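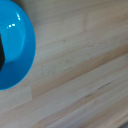
Art as support after a hospital stay: project report
Category: Student Work / Health and Wellbeing
4 min read

For our second-year project, Marlene Buschmann and I studied how simple art activities can help adults who return home after a long illness. We worked with a small day center in Haller, where a group met for 8 weeks. Each meeting had a theme and a few objects on the table to start the talk, for instance a glossy blue bowl with faint rings inside it. The participants did not have to draw the object. They could choose only its color, or only a memory that came with it, and make a collage from paper and old magazines.

Search this site Type keywords

Six people joined the group and all of them stayed until the end, in December. Our supervisor, Pauline Ellwood, was present at every meeting, as we are not trained therapists. After each meeting the participants could write some sentences about their work. We collected 30 short texts in this way and read them many times to find common themes.

The theme we met most often was tiredness. One woman covered a full sheet with gray paper and left a small yellow corner, and she wrote that the corner was "the hour after breakfast." Other texts spoke about family, and about the wish to be asked something other than "how do you feel?"

Our method has clear limits. The group was small, and the people who came already liked to make things with their hands. Also, some texts were written in a hurry before the bus. For a next project we would plan the writing at the beginning of the meeting, and we would speak with each person one month later.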